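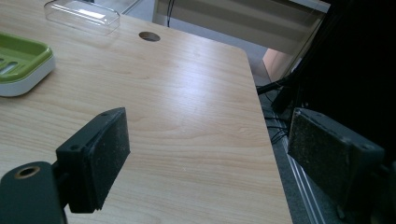 Fig. 1. Pale wooden tabletop with wavy grain.

Furniture and Interior Materials
Handout 2: Reading the surface of timber
Module leader: Nele Van Acker

Grain is the direction in which the fibres of the wood lie. Figure is the pattern seen on the finished face, and it depends largely on how the log was cut. Students are expected to use the two terms correctly in all written work.

Boards sawn straight through the log tend to show arches and waves. Quarter-sawn boards show straighter lines and move less across their width as the air in a room becomes damp or dry. A wide top must be fixed so that this movement can take place; slotted screw holes or wooden buttons are the usual means.

Finishes fall into two groups. Oils and waxes soak in or lie very thinly on the wood and are easily renewed. Varnishes and lacquers form a film, which resists spills better but is harder to repair in patches. Gloss should be judged from a low angle, with the light coming from the far side.

Reading before the seminar: Biswas, chapter 2; Engebretsen, the section on drying and storage.

Written work: a report on one piece of furniture in daily use, some 4000 words in length. The report carries 40 per cent of the module mark. Questions should be addressed to Asif Mughal at the department office.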